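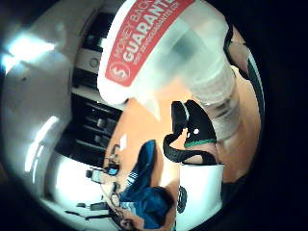 Bottle Stock and Label Checks, Kemness Packing Room

Gallery page, last edited June 3, 2023
Text: Telmo Aguirre. Label notes: Gordon Lachance.

This page covers the plastic bottles handled in the packing room at Kemness and the wraparound labels that go on them. It replaces the bottle section of the old Mismont handbook, which still listed clear stock and paper labels. Both were dropped last August. The remarks below go with the bottle at the top of the page and are meant to be read next to the stock sheet kept at the packing desk.

Body
Translucent white plastic with a frosted finish. Shapes and colors behind the bottle show through as soft patches, enough to judge a fill line against a bright background. Fine cloudiness in the contents is harder to judge through this finish and is checked in a glass beaker.

Label, main panel
Red ground, white capitals. "MONEY BACK" is set in the smaller size, with the guarantee wording in the largest type below it. The fine print under that is the part most often reported as hard to read. Lachance has asked Leclerc, the printer, for a heavier weight on that line in the next run. No change to the wording was requested.

Label, round mark
White disc with a red dollar sign, set at a lower corner of the label. It has no regulatory meaning and is not a lot mark. Lot codes go on the carton only. Packers new to the line sometimes record the disc as a quality seal on the intake form; leave that field blank.

Label, placement
The label is wide for the bottle, so a small error at the leading edge shows up as a visible step where the ends meet. Reject any label with a lifted corner. Do not press it back down by hand, as the adhesive does not take a second time on the frosted surface.

Handling
Hold by the body when turning a bottle over for inspection. Keep the fingers off the printed panel until the label has set for 8 hours. Ink on the red ground scuffs before that, and the scuffs show as gray lines across the white lettering.

Room
The wall is a warm orange, left from the previous tenant. It tints frosted plastic, so color comparisons are made at the Lirby bench under the daylight lamp. A bottle that looks yellowed in the packing room should be taken there before it is written up.

Quantities
Labels come from Leclerc in rolls of 700. Bottles are packed 100 to a carton. The last full count on the stock sheet was 1,334 bottles, including those set aside for relabeling. Part cartons are closed with plain tape and stored on the bottom shelf.

Corrections to this page go to Aguirre. Questions on label wording or the reprint go to Lachance.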